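Bokisari household handling kit: progress report, September

Dear Shanthi,

Thank you for your patience with this one. I promised it before the summer was out and here we are in September, but I did want to hold it back until the second round of home sessions was under way, so that you and the rest of the Limex fund would have something more useful to read than a list of parts on order. The parts did all arrive, I'm glad to say, and the review of the Bokisari kit is now properly moving.

As you'll remember, the grant pays for us to put the kit through ordinary household handling in a real home and then tell small care providers, in plain words, whether it is worth their money. The package on offer is the pair of arms, the grippers, the wrist cameras and a year of software support from Howlader, the reseller. We set ourselves a target of 2000 logged attempts by the end of the grant and we stand at 636, which is a little behind where I'd like us to be. Most of the shortfall comes from the first month, when we were still getting the arms to agree with each other about where the middle of the room was (Vidar says I am being polite about it).

Clothing has taken up the largest share of our hours. We started with heavier fabrics, thinking they would be the easy end, and denim has kept us busier than anything else. The closing force on the grippers comes preset from Howlader, and a seam or a doubled fold needs quite a different touch from a single layer, so we have ended up keeping our own little table of settings taped inside the tool case.

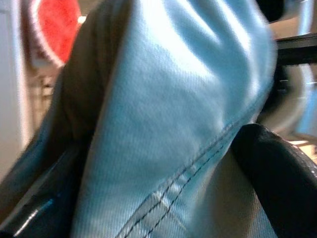

Tiruwork Gidey thinks I am too generous to the preset, and would like the report to say so. In her view a care provider buying this kit will never open the settings page at all, so the only fair score is the one it earns straight out of the box. She has asked that we log those attempts separately from now on.

I've come around to her way of thinking, and from this month each fabric gets a first run on the factory settings and a second run on ours. It makes for longer afternoons, but the comparison will be worth having when we come to write the buyer's guide. Sumaiya has already redrawn the log sheet so both scores sit side by side, and it is so much nicer to fill in than the old one that I wish we'd had it in the spring.

We have also been working low down, near the floor, where so much of real housework happens and where most demonstrations never go. Bags, sacks and soft covers are all on the list. The arms reach that low without complaint, though the cables need watching, and we now check every connector before a session begins and again at the break.

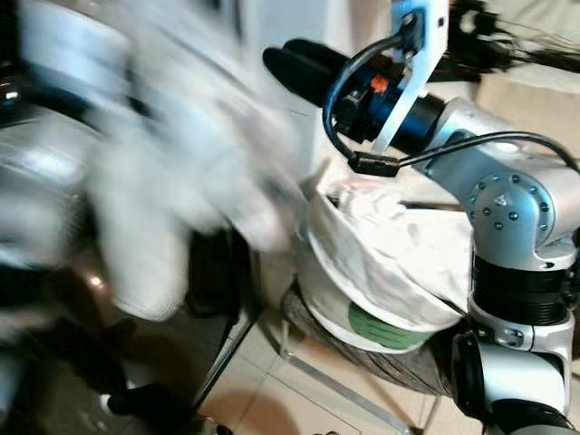

Support from the reseller has been better than I expected. We have raised six tickets since the last report, and every one was answered by a person who had clearly read it. The one still open concerns the spare finger pads, which Howlader ships through Fastex and which have gone astray twice. Dela Sarpong has taken over the chasing, with more tact than I could manage.

On money, we are inside the budget. Of the 4000 set aside for consumables and repairs we have spent less than half, and I would like to carry the rest into the next period if the fund is agreeable. A second set of fingers would be my first purchase.

Two-armed work on crumpled paper was added at your suggestion, and I'm so pleased you pushed for it! Paper gives no warning before it shifts, and it asks far more of the timing between the arms than cloth does.
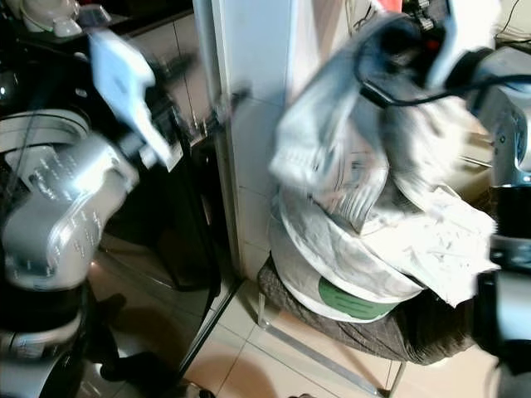
Both arms at work over the paper and the white container.

For the next period we plan to finish the fabric list on both settings, give paper a full block of sessions of its own, and send you a first draft of the buyer's guide. Could you let me know whether you would like the cost pages in that draft, or kept back until Howlader confirms the renewal price for support? Either suits us, and the kettle is on whenever you'd like to come and watch a session.

With warm thanks from all of us on the project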